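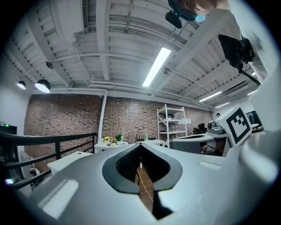 Slide 1: the gripper, jaws towards you, brick wall behind

Good evening, everyone, and thank you for coming out in December, I know what the buses are like! I'm Leonidas Sfakianakis and I help run the student robotics project at Esham, which the students insisted on calling Destosness (please don't ask me how to spell it after a glass of wine).

Leave slide up while people settle.

So, the black V in the middle is the jaw. Have a look at the fine ridges down the inside walls, I'm terribly fond of those. The white cube on the right with the black square pattern is a marker, and our students spent most of their first month learning to love it, or at least to stop putting their thumbs over it.

We set ourselves a target of 3,000 demonstrations for the year. So far we have kept 564, all picked up and put down by hand by nine students, and I am prouder of that number than I probably ought to be. (Pause here, Fotis will want to wave.) Fotis Mitsotakis-Vlachou keeps the log, and he'll take you through the ones we threw away, which make a much better story than mine.

Next slide: the cup task. Mention Panagiotou prize if time, otherwise skip to Fotis.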